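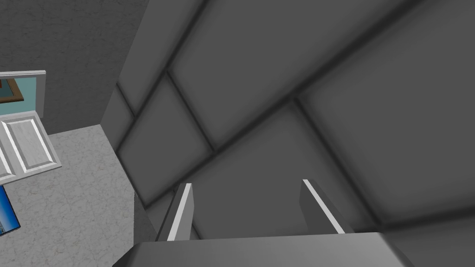 One parent at Tudier put it to us that the rota was never really a rota, more a list of whoever had failed to leave the playground quickly enough, and that if the school wanted people at half past seven in the morning it should say so in September and stop asking in the rain. Others were kinder. But the complaint comes up again and again in the interview notes and we start from it, as it bears on the whole question of how a breakfast club is staffed when there is no paid post behind it.

4.2 How the morning slots were filled

Both schools are in Pleltby, both primaries, both open the club on every school morning. Tudier is the larger. Besson has the older club and the smaller hall. Neither charges. Food comes partly from the school kitchen budget and partly from parent fund-raising, which at Tudier brought in £3,000 over the year, nearly all of it from one winter fair. Besson did not keep a separate account so no figure can be given. We asked twice.

Slots at Tudier were shared out by class. Each class took a fortnight, class rep found the names, the names went to the office on a paper sheet. In practice the sheet often went in with gaps. The office then rang round, or a teaching assistant stayed in the hall and was not released until registration. None of this appears in the school's own record of the club, where a covered morning is a covered morning whoever did the covering. We only found it by comparing the paper sheets with the sign-in book at the front door, page by page, a slow job and not one we would recomend.

Besson did it differently - no classes, no reps. A parent could put themselves down for any morning using Pulis, the sign-up page the school already had for parents' evening. Reminder sent the night before. Parents could swap between themselves without going through the office. The head was doubtful about this at first, expecting the same handful to do everything. That is more or less what happened in the first half term. After that it spread out a bit, though not as far as the school's newsletter suggested.

Each session needs 2 adults besides the member of staff in charge. Both schools hold to this. When only one turned up Tudier ran anyway with cold food only, no toast, and logged it. Besson borrowed someone from the office. We have treated both as short sessions in what follows, although Besson objected to this in comments on the draft and would have prefered the term "supported". The point is a fair one but the person borrowed was being paid to do something else.

Interviews were held with 14 parents over the two schools, some in person at pick-up, some by phone. Short, mostly. Parents who had never taken a slot were hard to reach, for obvious reasons, and are under-represented. A few spoke only on condition that the class was not named, so classes are not named anywhere in this paper.

What parents said about the time of day. Nearly everyone. The club opens at 7.45 and the adults are wanted before that to put out bowls and get the urn on. For anyone with a baby at home, or a shift that starts at eight, it cannot be done, and being asked repeatedly was felt as a small telling-off. Several had offered something else in its place, such as shopping, washing the tea towels, writing the labels for allergies. At Tudier there was nowhere on the sheet to write such an offer down. It got said to the class rep and was usually lost there. At Besson the page had a free text box, and people used it, but it was some months before anyone at the school realised the box could be read.

What parents said about being asked. Mixed. A letter in the book bag was ignored by almost all, including those who later became regulars. Being asked by another parent worked much better, and being asked by one's own child best of all, though two of our interviewees thought this last was unfair and we agree with them. The messages from the office were liked for being short. Nobody complained about the reminder the night before.

What parents said about training. There was hardly any. Food hygiene sheet, a walk round the kitchen, where the first aid box lives. Besson asked for a background check for anyone doing more than the odd morning; Tudier asked for one from everyone, and the form took so long to come back that some people had lost interest by then. In December the Tudier rota had its worst gaps, and the reps put this down to forms, colds and the nativity, in that order. We can't separate the three.

Rooms matter more than we had expected when we designed the interview schedule, and there was no question about them in the first version. Parents brought them up anyway. At Besson the hatch is at the far end from the door and whoever is serving can't see who is coming in, so one adult is stuck by the door all session and gets bored. At Tudier the tables have to be down again before assembly. People who had done it once and not come back often mentioned the tables. A layout with the serving side along one wall and a clear way down the middle was what both schools said they'd ask for, given the money. There isn't any money.

Figure 2. Interior with a stone-topped counter and a wood plank floor. Rendered view, wide angle. 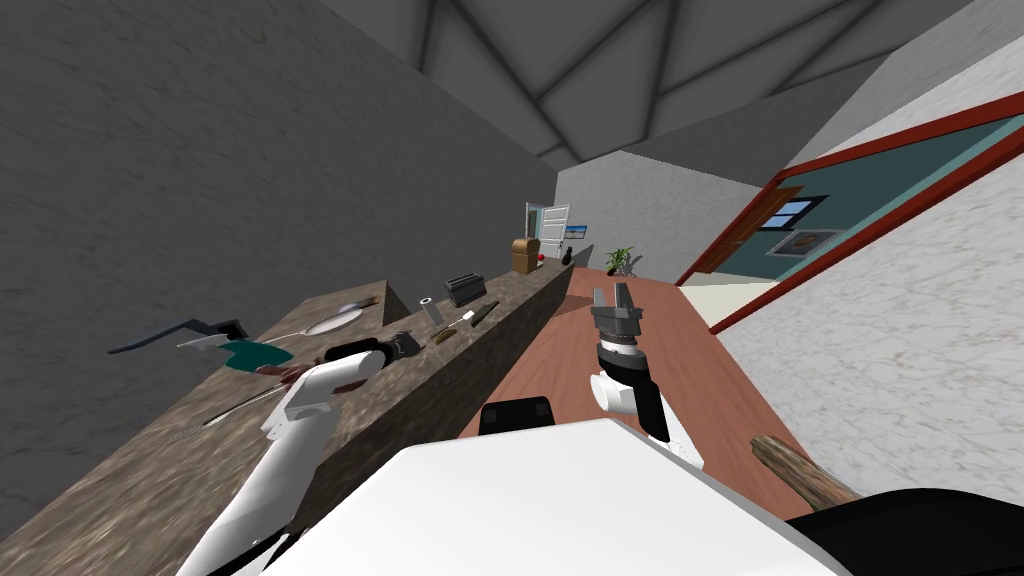 4.3 Who stayed on

We counted a parent as staying on if they took slots in more than one term. By that measure Besson kept 8 of its autumn starters through to the summer. The Tudier sheets for the spring are incomplete - one fortnight is missing altogether - so a matching number would be misleading and we leave it out.

Those who stayed had mostly settled on a fixed morning. Same morning each week, same partner, children knew to expect them. A fixed morning was not something either school had offered. It grew up by itself at Besson since the sign-up page let you repeat a booking, and at Tudier one class quietly ignored the fortnight system and did its own thing, with (as far as the sheets show) fewer gaps than the classes either side of it.

Partners came up a lot too. Doing a slot with a friend was the reason given for starting, and the friend stopping was the reason given for stopping. Schools could plan for that and don't. Tudier's reps said they filled the sheet from the top and whoever was next went next.

Leaving was rarely announced. At both schools people just stopped, and the office worked it out later on. Only one parent we spoke to had been thanked in writing. She still had the card.

4.4 Limits of the data

Two schools, one town, one year. The sign-in book at Tudier is handwritten and some entries could not be read. Besson's records were exported in March 2018 and bookings cancelled before then had dropped off the system, so swaps are under-counted by an amount we can't give. Staff time is taken from what staff told us and was not measured. Children were not interviewed. Ethics approval covered adults only and there wasn't time to go back for more, though what the children made of having somebody's mum do the toast would have been worth knowing and we hope to pick it up in the follow-on work.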